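Household Skills, Unit 6: Sorting a Shopping Bag of Snacks
Instructor: Jaxon Beaudoin
Handout 43

Unpack onto a mat. It keeps small packages from sliding and shows you the edge of your work area. Stand the bag upright on one side, with the handles out of the way of the opening.

Set an empty bowl at the front of the mat. Small wrapped pieces go in the bowl. Larger packages stay out until you have read the label for the date and the storage directions.
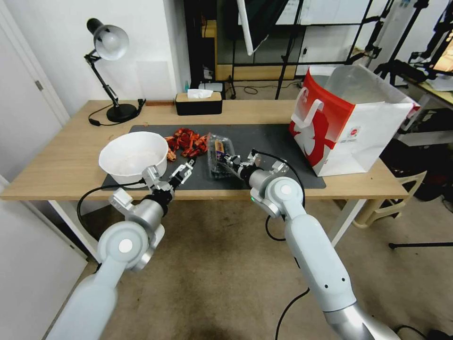
Work on one kind of item at a time. Keep the individually wrapped snacks in a single pile until you are ready to move them, and check for torn wrappers as you go. Clear plastic packages should be held by the side so the label stays readable. Do not stack anything on top of them.

Fold the bag flat when it is empty and save it for Unit 7.

For next class: bring one paper bag and a bowl wide enough to reach into. Read the section on dry storage and write a short list of what you keep at home in wrappers.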